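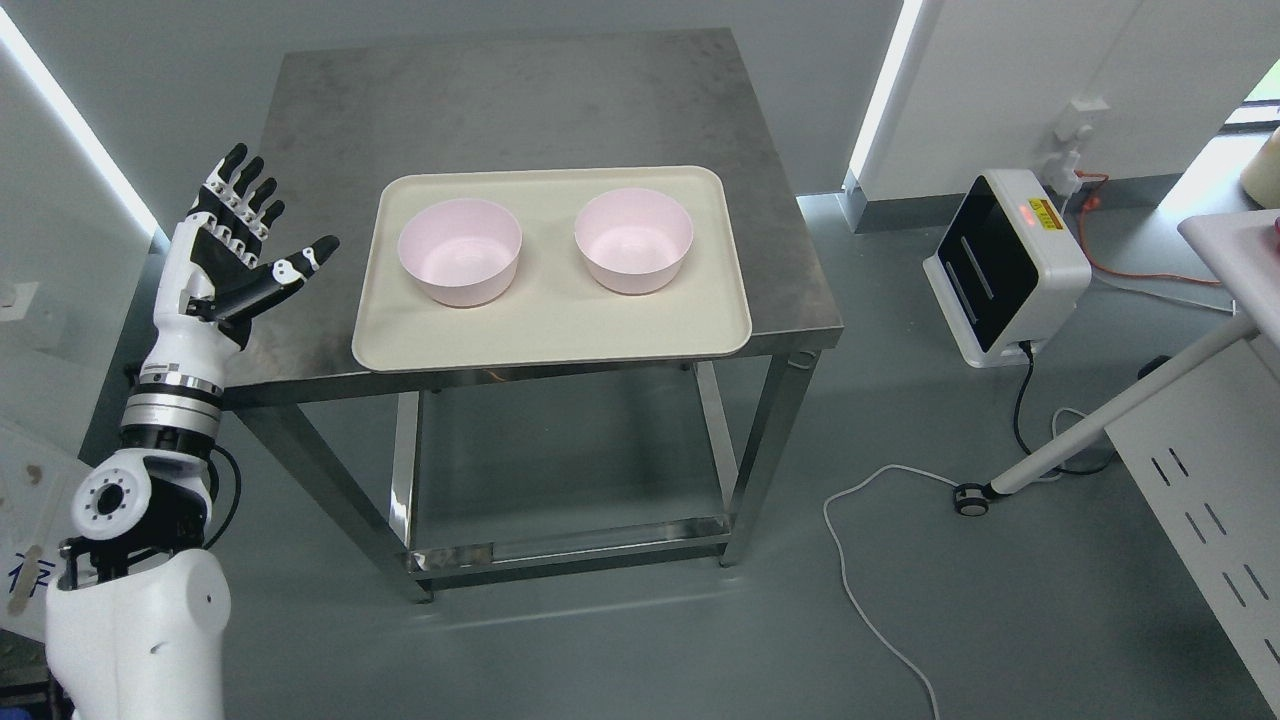
A shared kitchen asks more of its furniture than a family kitchen does, and it took us a good part of our first winter in Brastcombe to appreciate how much of that burden falls on a single table. Nearly every household we visited had cabinets, hooks, and at least one drying rack, and yet when residents told us where the dishes "really" lived, they very often pointed to the work table. The kind we have in mind is a square stainless steel one on four metal legs, with a lower shelf of the same bright steel beneath the top. It is easy to wipe, it belongs to no one in particular, and it can be reached from more than one side. We came to think of it as the front porch of the kitchen, a place where things stop for a while on the way to somewhere else.

Charoen Kaewkla and Severyn Semeniuk
May 10, 2021

4. Findings: Where Shared Dishes Come to Rest

The material in this section comes from kitchen diaries kept by residents of 39 shared households, who between them returned 246 usable entries. We asked for very little. Each entry was to say what was used, where it was put down afterward, and whether the writer expected someone else to move it. Many people gave us a great deal more than that, and we are grateful for the long afternoons of reading their generosity has provided. One resident of the Nudow building wrote a full page on the proper home of a soup ladle, and ended by admitting that she had kept it in her bedroom since December. 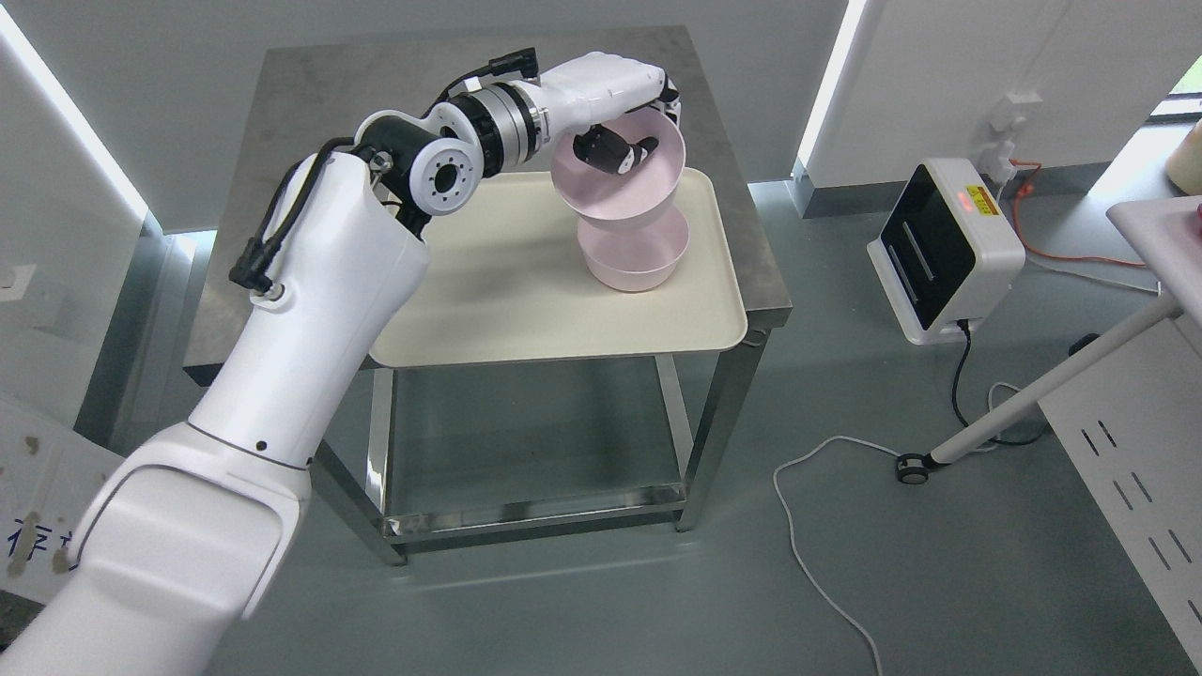
The first thing the diaries made plain is that people treat a stack differently from a single dish. A lone bowl on a shared surface was usually written about as somebody's bowl, even when the writer had no idea whose it was. Once a second bowl was set into it, the language changed. Writers began to say "the bowls," and the matter of who ought to put them away became a good deal softer — a household matter instead of a personal one. We did not go looking for this, and we would not have thought to ask about it, so we have been careful in Section 5 to treat it as a pattern in how people wrote, which may or may not match how they behaved at the sink.

4.1 The Careless Stack

Residents also drew a line between stacks that were made and stacks that merely happened. A made stack sits straight, rim over rim, and diary writers tended to leave it alone. A careless stack, with one piece leaning inside another, seemed to invite handling. People straightened it, took it apart, or carried it off, and several of them mentioned doing so on the way to some other task entirely. In the Brunner house, where the work table stands close to the back door, one writer noted that he could hardly go out to the garden without "fixing something" first.

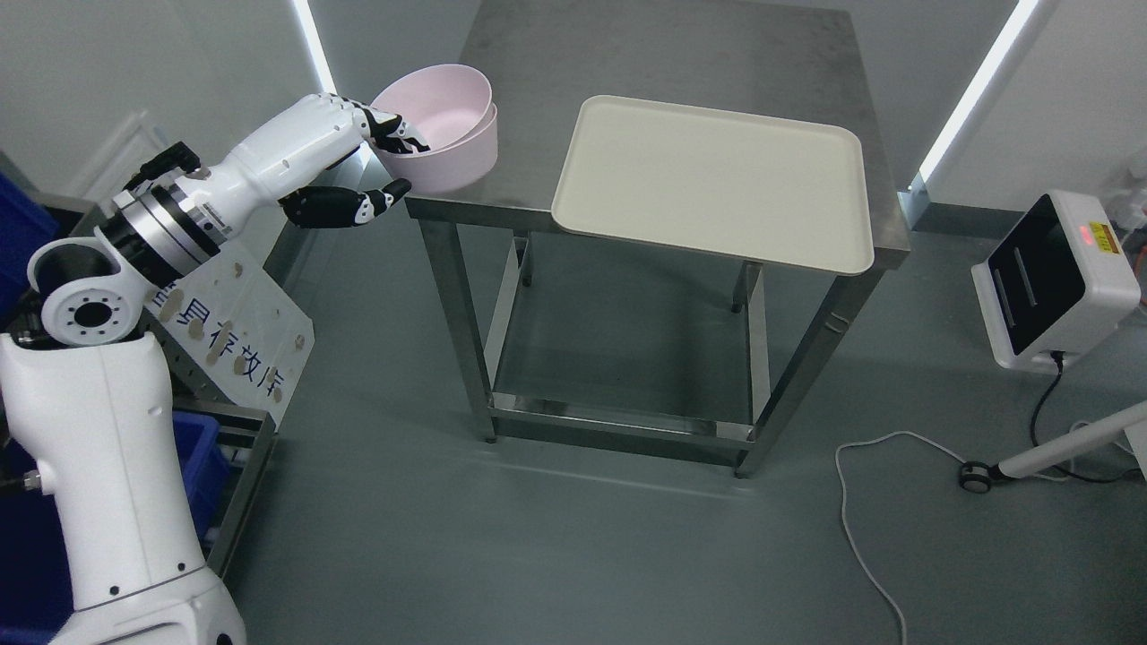
Figure 2. A leaning stack: two pale pink bowls, the upper one tilted inside the lower.

We were curious whether this had more to do with tidiness or with worry about breakage, and the diaries do not settle it. Both motives turn up, sometimes in the same sentence. What we can say is that residents who had recently moved in wrote more about breakage, while those who had been in the house for years wrote more about the look of the room. Fullusa, the largest house in our group, was a pleasant exception. There the oldest residents fretted over every chip, and the newcomers had evidently learned to fret along with them.

A word should be added about color, which came up often enough in our follow-up conversations to deserve mention. People remembered dishes by color long after they had forgotten size or shape, and a matching pair was nearly always taken to belong together, whatever cupboard each had started out in. We return to this when we discuss labeling, a practice that most of our households had tried at some point and dropped within the season. 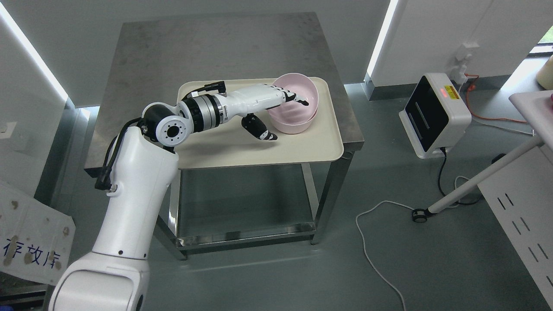

4.2 Dishes Still in Use

The hardest entries to sort were those in which a dish had been put down but not yet given up. A bowl with something left in it, or one that its user meant to come back to, was recorded by some writers as resting and by others as being used. After a long and friendly disagreement we followed the writer's own wording in every case, and marked the two readings separately in our notes.

Home Issues For Authors Archive Contact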